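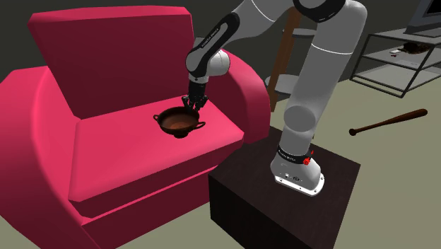 Small brown pot on a pink-red armchair (computer render).

Do "calming" rooms calm anyone? Sitters wanted

We are looking for people to spend time in ordinary living rooms and tell us the truth about them.

Paint firms, magazines and the people who sell cushions have been saying for years that a room's colours change your mood. Blue settles you, red winds you up, green helps you think. I have read a good deal of what is offered as proof and most of it is thin. Few people were asked, they were asked once, and they usually knew what answer was hoped for. Perhaps there is something in it. I would like to find out before Brukness spends any more of its tenants' money on sage green.

What you would do

You would visit our rooms at Tastlow House on 3 separate days in October. Each visit lasts two hours. You sit, read, do a dull form-filling task and have a cup of tea. Before and after, you answer a short set of questions about how you feel. We won't tell you which answers we expect, and we have tried hard not to expect any.

Who we want

Adults of any age who can get to Tastlow under their own steam. We have 168 places. Doubters are welcome, and so are believers - we need both. Please don't apply if you work in paint, furnishing or interior design, or if you took part in the Betix lighting trial. We can't take people who are colour blind for this round, though we hope to run another.

What you get

£420 for all three visits, paid within 6 working days of the last one. There is no part payment for a single visit, so look at your diary first. Bus fares are paid on top if you keep your tickets.

What you won't get

A reading of your personality, advice on your hallway, or a free tin of anything.

How to apply

Write a few lines to Samah Fawzy at the Tastlow House desk, saying when you are free and whether stairs are a problem. Applications close on 26th September. Questions about the study itself should go to me.

Warrick Whitcombe
Study lead, Brukness Housing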